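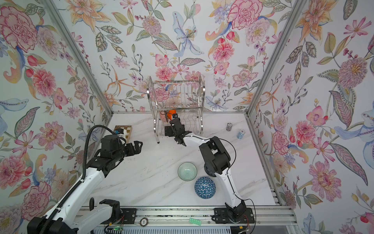
1/ Small thread on the dish rack, as some of you asked me after my last post about the new kitchen corner.

2/ The rack is stainless steel wire, two tiers, curved on the sides. I paid 40 dollars for it at Kontogiannis, the shop near the bus station. They had also a plastic one for 9, but I had a plastic one before and it became yellow.

3/ Yes, the wallpaper has very big flowers. Peonies, lilies, some red berries between. My sister says it is too much for a small place. I wanted a plain one first, then I saw this roll and I could not forget it. With the white marble pattern on the floor I think it is calm enough.

4/ About the bowls. The pale green one is ceramic and has rings on the inside. The blue and white one I like more when it is upside down, so you can see the triangles. I found both at the Clakomby market in February, from the same seller, on different weekends.

5/ Someone asked if bowls should dry upside down. I do it like this on a towel for the first hour, then I turn them. If they stay closed the whole night, mine get a smell. Maybe yours do not.

6/ The lower tier of the rack I don't use only for dishes. Orange things go there too, and the ball with the dark net. Plates can go on top.

7/ The little wooden chessboard has no other place for the moment. I play with Vangelis Michailidis, 2 games every evening when he is in town. By my notebook we are at 159 games. He is winning, I will not write by how much.

8/ The small cans still need a shelf. I was looking at a narrow one from Netness, but it is deeper than I need. If you know a shelf that is good for a side wall and does not need many holes, please write me. I don't want to drill through a peony.

9/ Sep 10, 2018. Next time I will write about the towels.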